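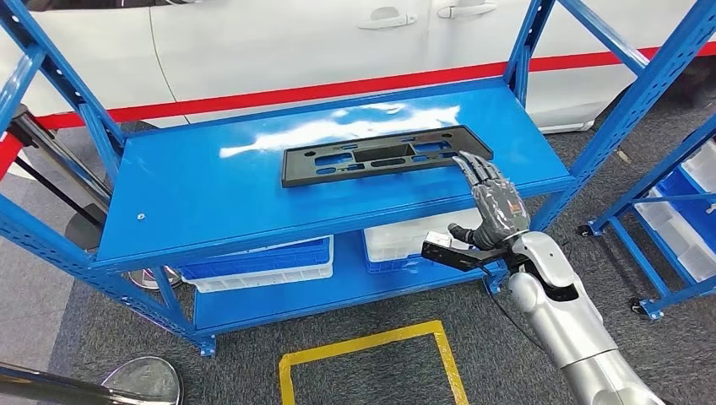

Black plastic, blue shelf. Small parts are what keep old cars off the road.

The last bit of plastic

Engines you can get. Gearboxes, mostly, if you're prepared to drive to Wales. What you can't get is the little grey flap that covers the fuse box on a Clokia Kirard, and Tsegereda Yimer has been looking for one since October.

"Left-hand drive ones come up," she says. "Wrong shape. They come up all the time and every time I get excited."

The Kirard, if you've forgotten it, and most people have. Five-door hatchback, sold through the nineties to driving schools and district nurses. Boxy. Slow. Seats like a dentist's waiting room. My aunt had one in beige and hated it. They were everywhere and then quite suddenly they weren't, because who saves a Kirard? You scrapped it when the clutch went and bought something with a CD player.

Yimer saved one. Two, strictly, but the second is a donor and lives under a tarpaulin at her brother's. The good one is dark green and stands in a rented lock-up on the edge of Lirngate, up a lane that took me three goes to find. She learned to drive in one like it. Failed in it as well, twice. She bought hers off a retired couple who'd kept every receipt in a biscuit tin, and the tin came with it.

It runs beautifully. She took me round the ring road and past the retail park and a man at the lights wound his window down to say his mum had one. This happens a lot, apparently. It's always mums.

But inside there's a hole by your right knee with wires in it, and masking tape over the hole, and the tape is the first thing she apologises for.

People who restore grand old cars have it easier than you'd think. There's money in those. Somebody somewhere will press you a new wing or cast you a door handle, and charge the earth, but it exists. Ordinary cars are another matter. Plastic trim was made by the skipful, clipped on at the factory, and never meant to come off again. It goes brittle. It fades on the side that faced the sun. The clips snap the first time you lift them and the clips were moulded in, so that's the whole piece gone.

And it's the dull bits that go first. Number plate surrounds, vent slats, the thing the parcel shelf sits on. Nobody hoarded them. Dealers cleared their back rooms when the model was dropped and most of it went to landfill.

So you go to Melnyk.

Melnyk is a breaker's yard, out past the old sugar works, and it's on its second generation now. No website. There's a phone number, which rings. You go in through a cabin with a heater and a calender from a tyre company, and say what you're after, and get a long look. Then either a nod or a shake of the head. Stock is filed by memory. I asked whether anything was written down and was told the kettle was on.

Out the back it's rows of dead hatchbacks, doors off, moss in the window rubbers. You're allowed to pull your own parts, which is a dying thing, most yards stopped it over insurance. Yimer brings her own trim tools, wooden ones she filed down from kitchen spatulas. Metal marks the plastic. She warms the clips first with a hot water bottle. I thought that was a joke but she had it with her, in a knitted cover.

She came away that day with a sun visor and a glovebox hinge. £12 the pair. No flap.

Prices are all over the place, mind. A seller online wanted £89 for a Kirard ashtray, used, with ash. On the other hand a man in Fife once posted her a full set of door pockets for nothing but the stamps, and a note saying he was glad they were going to a good home. She's kept the note in the biscuit tin.

Could you just make the thing? People do. You can have a part scanned and printed, and on the forums there's always someone saying it's easy. The trouble is you need one to copy, and she hasn't got one to copy. And printed plastic looks printed, she says, it has a grain to it, lots of sanding. Getting a proper mould cut is the other route. She rang round for quotes and the firms wanted an order of 1000 before they'd talk. There are about 40 owners left in the club and some of them don't even mind the hole.

Some don't, really. There's a split in the club over it. One lot want the car as it left the showroom, right down to the dealer sticker in the back window. The other lot think a car that starts and stops is plenty, and that you can fill a gap with whatever's in the shed. One member has made his flap out of a margerine tub lid. Painted. Yimer has seen it at the summer meet and will say only that it's very neat.

What does she want it for, in the end? She thought about this for the length of the bypass. Resale isn't it, the car's worth less than the tyres and she's not selling. She said that her instructor used to tap that panel with his pen when she was going too fast. Tap tap. Every lesson. She'd just like it to be there.

Before I left she had a message. Someone in Portugal, breaking a Kirard, pictures to follow. We stood in the lock-up with the door open, waiting on the signal, which is poor up there.

Left-hand drive.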